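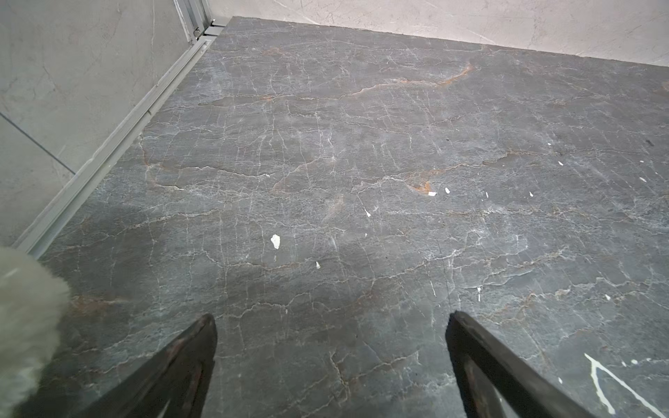

Wrist view, open gripper over the cell floor.

Cerkora two-arm kit: interim report on the trial, June

We agreed to review the kit before paying for a second one. My view so far is that we should wait.

Hardware. The arms went up on their rail without trouble and the cell is solid. Cerkora sells the kit as "ready in 2 hours." It took us 8, most of it spent on cables. The manual skips the wrist wiring completely.

Card handling. Picking cards out of the green tray is the task Cerkora puts first in its sales sheet, so we started there. We logged 44 tries. I won't quote a success rate yet, as their software marks a grasp as good whenever the jaws close on anything at all.
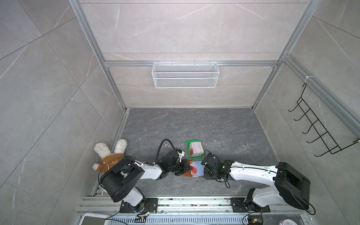

Damine, who have the same kit on trial, wrote back that our doubts about the grasp log are fair but that we're being too hard on the arms, which have held up well for them. Maybe so. I'd still like to see their numbers.

Thin items remain the weak point on paper. The fingers are plain tapered pads, and Cerkora charges extra for the soft ones.
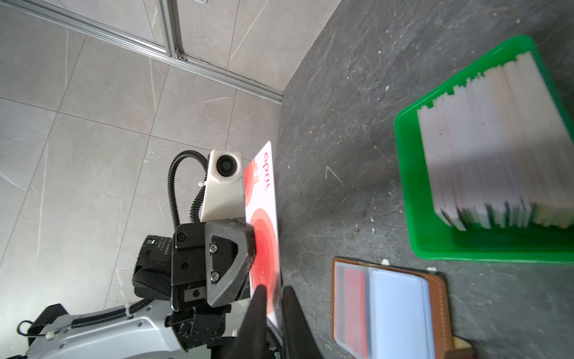
Costs and next steps

No overspend. The support plan renews in two months and I'd let it lapse unless the log is fixed. Jerine's quote for a rival kit is still to come.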